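Robots & Work, July 2022

Teaching by Hand, at Retail Prices

The pitch has reached my inbox in several forms this year, and the latest comes from Gravico, which wants to collect what it calls "everyday skill" for robot arms. Forget programming, the pitch says. Forget the expensive remote-control rig with its headset and its trained operator. Give a person a gripper to hold, put a camera on it, and let them pick things up the way they would at home. The robot learns from the recordings. Anybody can do it after 30 minutes of practice.

I have no quarrel with the first part. I've used the remote-control kind. At Stargate, the test site where I spent a good part of last October, I sat in a chair and steered an arm across the room through the job of lifting a lid off a box. I managed it on my tenth try and my neck hurt until the next morning. Holding the tool yourself is a far better deal. You feel the object push back, you see it with your own eyes, and you can do a job in the time it takes to do the job.

What I doubt is the jump from "easy to record" to "easy to learn from." Those two get treated as one claim, and they are two. A tray is a good object to argue about. It's shallow, it's light, it has a rim, and a grown person handles one without thinking. The thinking is exactly what the robot is short of. When you tilt a tray, you have already decided where it's going and how far over it can go before something slides off. None of that is in the recording except as motion, and motion can be copied for the wrong reasons.
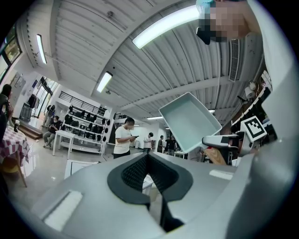
What the numbers leave out

Gravico's summary sheet for its tray work lists 304 recorded tries, of which 284 were kept. I asked what happened to the other 20. The answer was that they were "not usable," and when I asked again I was told that some had tracking trouble and some were "operator variation." I'd like to hear a lot more about operator variation. If a person fumbles the tray, catches it, and finishes the job, is that a bad recording or the most useful one in the pile? A robot that has only ever seen clean grabs has no idea what to do when a grab goes badly, and in a kitchen or a stockroom they go badly all day long.

Ccori, a much smaller outfit, says it keeps its fumbles and labels them. I'd trust that more if they had shown me a robot using them. They showed me a chart.

Then there is the question of whose hands. Thirty minutes of practice gets you a person who can work the tool. It doesn't get you people of different heights, left-handers, or anyone who is tired. The company selling the recordings will say it has variety, and what it often means is that it has a lot of hours. I've seen a contract that paid by the clip. You can guess how adventurous anyone got with their clips.

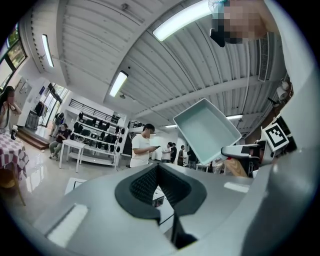 My own test for any of this is dull, and I have been boring people with it since before the grippers got good: take the skill to a room where it wasn't taught. Uster, which makes a wheeled arm for small warehouses, let me watch a version of that test in the spring. The arm had learned to set containers on a shelf in one bay, and then it was rolled to another bay and asked for the same thing. It did well until somebody walked behind the shelf, and then it stopped with the container in the air. A camera riding on the gripper takes in a great deal besides the job, and in the tray session it gets a ribbed white ceiling, a row of people at the far wall, a red-and-white checkered tablecloth and a man looking at his phone. A person knows at once that the tablecloth has nothing to do with the tray. I want to see evidence that the robot knows it too, and the only evidence I'd accept is the same tray in a room with a different ceiling and other people wandering through it.

I put this to Gravico and was told that busy rooms are good for learning, as the system sees more of the world. Maybe so. One busy room recorded 284 times is still one room. Ask how many rooms there were, and ask it before you ask how many recordings. I asked, and was promised a figure by the end of the week. It hasn't come.

If you run a small shop or a warehouse and a seller offers to have your own staff teach the machine by hand, I wouldn't turn it down flat. Let them try it on one task. Get it in writing that the failed tries stay in the count, and move the furniture before the final demo.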